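Tramura promete cozinhas "sem desperdício" e pede paciência

A Tramura anunciou na quarta-feira um programa para reduzir o consumo de água nas cozinhas domésticas de Corkircombe. A ideia, segundo o comunicado, é convencer os moradores a lavar a louça com menos água e a trocar torneiras antigas por modelos com arejador. Quem aderir ganha um desconto na conta durante 3 meses. Depois disso, a tarifa volta ao normal.

O programa chama-se Fulby e vai começar em agosto com 70 residências. O diretor comercial da empresa, Josué Bittencourt, falou em "mudança cultural" e em uma economia que seria sentida "já na primeira fatura". Perguntado sobre o tamanho dessa economia, respondeu que os números ainda estão sendo consolidados. Também não informou quanto custou a campanha.

A promessa soa familiar. Há dois anos, a mesma empresa distribuiu folhetos sobre banhos curtos e garantiu um relatório de resultados, que até hoje não foi publicado. A rede de distribuição do bairro de Ntuli, enquanto isso, continua com vazamentos que os moradores conhecem pelo nome da rua.
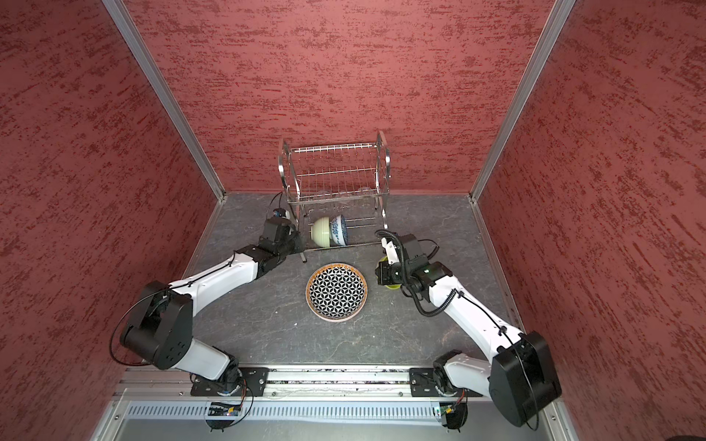 Ngozi Ogbonna mora em Ntuli e registrou 16 reclamações desde o começo do ano. Diz que recebeu o convite para participar do Fulby no mesmo dia em que a calçada em frente à sua casa amanheceu alagada. "Querem que eu feche a torneira enquanto ensaboo os pratos. Tudo bem, eu fecho. E a água que corre na rua, quem fecha?", questiona.

O engenheiro Kamil Beneš, que já trabalhou em projetos de saneamento na região, não é contra os arejadores, mas duvida do alcance da medida. Para ele, sem medição separada da cozinha fica difícil saber se uma conta menor veio da pia, do chuveiro ou de uma família que passou a quinzena fora — e o plano divulgado não prevê essa medição.

A Tramura afirma que o conserto da rede segue um cronograma próprio e que as duas frentes não competem por verba. O cronograma foi pedido pela reportagem e não havia sido enviado até as 18h. As inscrições para o Fulby ficam abertas no posto de atendimento da empresa, no centro de Corkircombe, mediante apresentação da última conta paga.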